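Kitchen table tips – bottles, mugs and sticky rings

Posted 01/08/2026 by Kgomotso Buthelezi

Quick one this week as we're halfway through moving the shelves about and I can't find anything. A few of you asked how I keep sauces and syrups from gluing themselves to the table. Same answers as ever, plus a couple from Thabiso Botha up the road in Clondow.

Sticky caps

Screw caps with ribs are the worst. Syrup gets into the grooves, dries, and next time you need pliers. Wipe the neck before the cap goes back on, every time. If it's already stuck – hot cloth round the cap, leave it 2 minutes, then twist. Rubber glove helps. Don't bash it on the worktop, I cracked one that way in June and was finding bits for days.

Caps that have gone properly crusty: take off, soak in warm water with a drop of washing up liquid, old toothbrush round the ribs. Dry the inside of the cap before it goes back.

Nearly finished bottles

Store them upright. I know everybody stands the ketchup on its head but thin stuff finds its way out past the thread and then you've got a brown ring on the shelf. For the last bit of something thick, stand the bottle in a mug of warm (not boiling) water for a while. Boiling water will buckle thin plastic, ask me how I know.

Two half bottles of the same thing – use the older one up first, dont pour one into the other. You lose track of the dates.

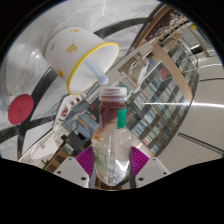

Reddish-brown stuff in a clear bottle, and the flowery mug with the yellow rim lying down behind it.

Peeling labels

Paper ones come off with a soak. Plasticky ones, warm them with a hairdryer and pull slowly from a corner. Glue left behind: cooking oil on kitchen paper, leave it, rub, then wash. Keep a label on till the bottle's empty though, unless you enjoy guessing. If you do take it off, masking tape and a marker.

Mugs as holders

A spare mug makes a decent home for the teaspoon you keep using all morning. Handle poking out so you can grab it. Put it well back from the edge and lay a folded cloth under if the table's slippy. Patterned mugs – go easy with scourers round the rim, the colour goes first. Tea stains want bicarb on a damp sponge, little circles, rinse.

Glossy tabletops

Ours is white with grey marbling and it shows evrything. What works:

Damp microfibre first, then a dry one straight after. Skip the second and you get smears.
Sticky rings: lay a wet cloth over the ring, go and do something else, come back and wipe. No scraping.
Red or brown sauces, don't leave overnight. Ask Thabiso about the beetroot.
No cream cleaner on a shiny top. It dulls in patches and you only notice when the sun's on it.

If your top is real stone, keep vinegar and lemon well away. I've had that wrong in the past and three people wrote in, fair enough.

Drips while pouring

Twist the bottle as you tip it back up. Saucer underneath if you're feeding a crowd. Small jug is better still for kids.

More next time – drawers, probably, if I ever get to the bottom of mine. Send yours in the usual way.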